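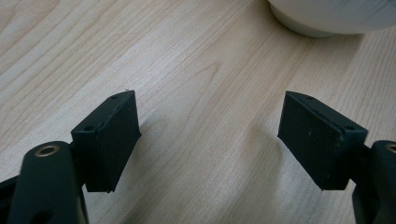
A reader over in Rilen wrote to me in June that the old version of this page answered everything except the one thing she wanted to know, and would I please say what happens if you lose a piece. Fair enough! That one goes first now, and the rest has been tidied up a bit too.

What happens if I lose a piece?

Please just tell me. Put a note in the box saying which puzzle it is and, if you can, where the gap is (bottom left, in the sky, wherever). I keep the puzzle in the library and mark it as incomplete on the list, and plenty of people will borrow it anyway. There's no fine. If the piece shows up under your couch months later, mail it to me in an envelope and I'll be thrilled.

So what is this, exactly?

I lend jigsaw puzzles. I started with my aunt's collection, which filled a closet and most of a hallway, and people kept giving me more. You pick one from the list, I mail it or leave it for you at the shelf in Flulberg, you do it, you send it back and pick another. I have 352 puzzles as I write this, and yes, I've done a lot of them myself, though nowhere near all.

How long can I keep one?

90 days. I used to say a month and everybody asked for more time, so I gave in. If you need longer, send me an email before it's due. The only time I'll say no is when somebody is waiting for that same puzzle, and that mostly happens in the winter.

Does it cost anything?

Borrowing is free. You pay postage both ways if I mail it, and nothing if you pick up. Big boxes are heavy, so the postage on those can sting a little – have a look at the weight on the list before you choose.

Where do I pick up?

The shelf is inside the laundromat on the main street in Flulberg, to the left of the door. It's open from 7 a.m. Your box will have your first name on it. Returns go on the bottom shelf, and please not on top of the dryers, they get warm and I've had a box go wavy.

Do I get to see the picture on the box?

Up to you! Most people want it. If you like to work blind, write "no picture" in your email and I'll send the pieces in a plain box. I tried this once with a harbor scene and gave up when I got to the water, but some of you swear by it.

What's the biggest one you have?

It's a Rathjen with 4,000 pieces, an old map with sea monsters in the margins. It comes in 4 bags, one for each section, and I beg you to keep the bags separate when you pack it up again. Measure your table first. Two borrowers have had to move theirs to the floor halfway through, and moving it is a miserable job.

Which ones are good for a beginner?

I'd go for the Nokura puzzles. They're thick, they click together nicely, and the pictures have lots of different areas in them, so you always have a patch you can work on. Stay away from anything with a big plain sky. Snow too. I love the snowy ones but they're slow going, and I'd hate for one to put you off.

How should I pack it for the return?

Break it up all the way, please. I know it hurts. Folks sometimes leave the edge in long strips to be kind to the next person, but then the next person misses out on doing the edge, and I get complaints. Put the pieces in the zip bag, the bag in the box, and a rubber band around the lid. No tape on the box itself, it pulls the print off.

We have a cat. Is that a problem?

Not for me – I have one too. If you're allergic, say so and I'll stick to puzzles that haven't been out of the box at my place. I can't promise anything about other people's houses, though.

Can I glue one and hang it up?

No! Sorry. If you've fallen in love with one, ask me what it is and I'll try to help you find your own copy.

Do you take donations?

Yes, with pleasure, as long as it's complete or you tell me it isn't. I'm pretty full on kittens and cottages at the moment. What I'm short of is round puzzles, anything with trains, and puzzles with larger pieces for people whose hands or eyes get tired. Leave them on the bottom shelf with a note, or email me if it's more than a bagful.

I emailed and you didn't answer.

I do email in the evening, after 8 p.m. or so, and I'm slow in the summer. Try me again after a week. Check your spam folder as well, my replies seem to end up there a lot.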